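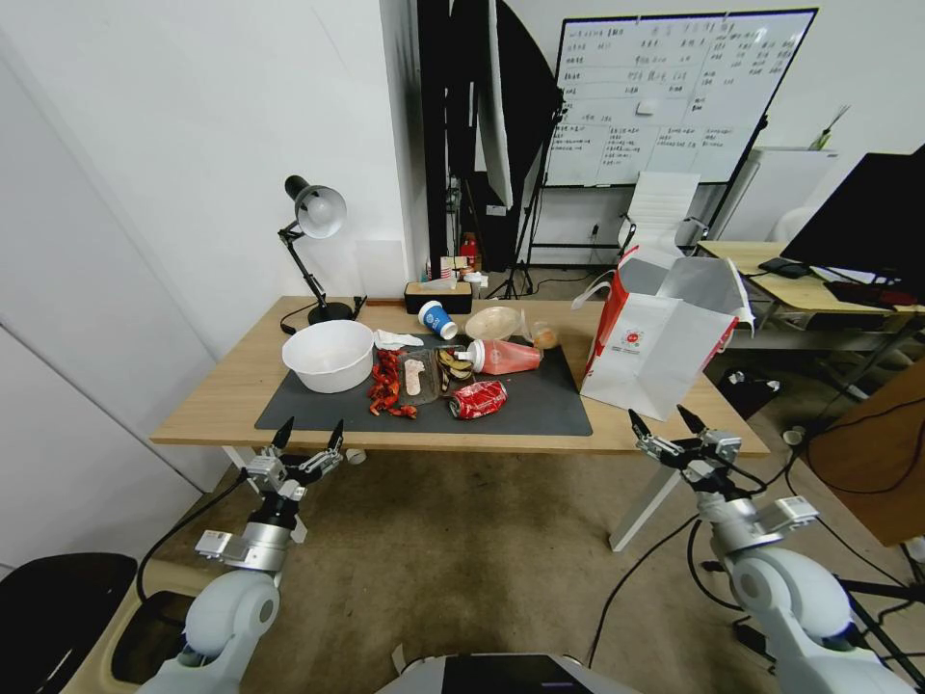 Tayla Tawhiri wrote, in response to my August entry, that a building which sorts its lunch waste badly should be fined in the same manner as a building which does not sort it at all. I have considered the comment at some length. I do not agree with it, although I accept the frustration behind it, and this entry sets out my position.

The ordinance in Pryor applies to every commercial building with more than 200 registered occupants. It requires three streams: food scraps, recyclable containers, and remaining trash. Signs must be posted at each collection point. The ordinance does not say who is to read them, and it does not say what a person with ten minutes left of a lunch break is expected to do with a cup that has a paper side and a plastic lining.

My own building falls under the rule. Skutance, which holds the hauling contract for our block, inspects the food scrap carts at the curb and leaves a tag on any cart it declines to empty. A tagged cart is collected as trash at the next pickup and billed at the higher rate. Over the first year, which is to say 52 weekly collections, our carts were tagged 11 times. The tags give a reason, and the reasons are repetitive. Lids, napkins with a plastic film stuck to them, trays with the food still inside.

It is the last of these that I wish to discuss. A tray with food in it is two items in two streams, and separating them takes a fork and a few seconds. Most people will not do it over an open bin. They will do it at a table, with the items in front of them, if there is a container for the scraps within reach. Our tenants' handbook was revised on this point in the spring. The former text read "Please dispose of all waste in the appropriate receptacle." The present text reads as follows:

> Empty the container before you stand up. Food goes in the kitchen pail. Cans and bottles go in the blue bin, emptied. If you are not sure about an item, it goes in the trash.

The final sentence met with objections. Carleen Tomoana considered it an invitation to throw everything away, and asked that it be removed. It has been kept. A doubtful item in the trash costs the building very little, whereas the same item in the food scrap cart may cost the whole cart.
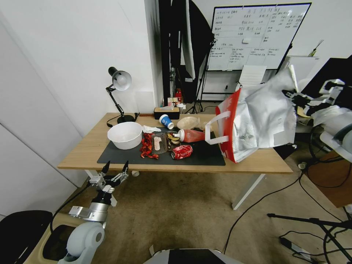
The matter of paper napkins remains unsettled. Skutance accepts them with food scraps when they are unprinted and uncoated. Kakard, which serves the buildings across the avenue, does not accept them in any form. Employees who move between the two sides of the street during the day are therefore given contradictory instructions by two sets of signs in the same shade of green. I have written to both haulers. Kakard replied that its processing site is being refitted and that the list will be reviewed afterward. No date was given.

Readers have also asked about peels, shells and very spicy or salty leftovers. All are accepted under our contract. The belief that hot peppers spoil a compost pile comes, I think, from people who keep worms at home, where some caution is reasonable. A commercial pile is a different operation. Stickers on fruit should still be taken off.

On the question of fines, the ordinance at present sets $299 for a building that provides no food scrap service and nothing for one that provides the service and performs poorly. The higher hauling rate already falls on the second building. In our case it came to a little over $3,000 for the year, and it was divided among the tenants by floor area, so that the dental office on the second floor, which produces almost no food waste, paid more than the café. That arrangement is unfair and I have asked that it be placed on the agenda for the next tenants' meeting.

Comments on this entry are open. Those concerning the parking structure should be sent to the property manager.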